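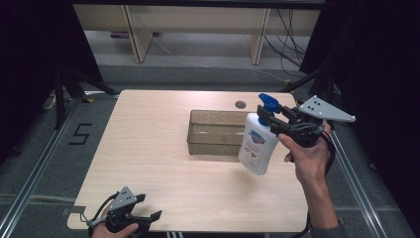
**Elura bench notes**
*Teleop and data lead, Phelan Robotics, Rudville*

**1/** Long one today, so get a coffee! We had a fault on the two-hand gripper setup that ate most of October, and I'd love to save somebody else the trouble.

**2/** The task is as plain as it gets: grab a pump bottle by the neck, lift it, set it in the clear tray. The right hand does the bottle, and the left gripper waits its turn. We wanted 1,000 clean runs before training anything.

**3/** Somewhere past the halfway mark, the replays started looking wrong. The right gripper would freeze in the log for a moment and then jump 11 mm sideways. My real hand, I promise, was doing nothing of the sort.

**4/** So I blamed the tracking (sorry, tracking). I recalibrated, swapped out the top plate with the three dots, fussed with the lights, and recalibrated again. The jumps went away for an hour and came right back.

**5/** It was the cable. Every time I reached across toward the tray it pulled a little at the connector, and the signal dropped for a few frames. Our logger (we call it Claltura) filled the gap with the last good position and never said a word.

**6/** That silent fill is the part that bothers me. On a real arm, a stale position followed by a jump is how you get a bottle flung at someone's face. We now stop the run after 8 missed frames and sound a very annoying beep.

**7/** Fixes so far: a longer cable with a clip for strain relief, and a tug test before each session - ten seconds, both hands. I'm still going back through 4,000 older clips looking for frozen stretches, so if you have a script for that, my inbox is open!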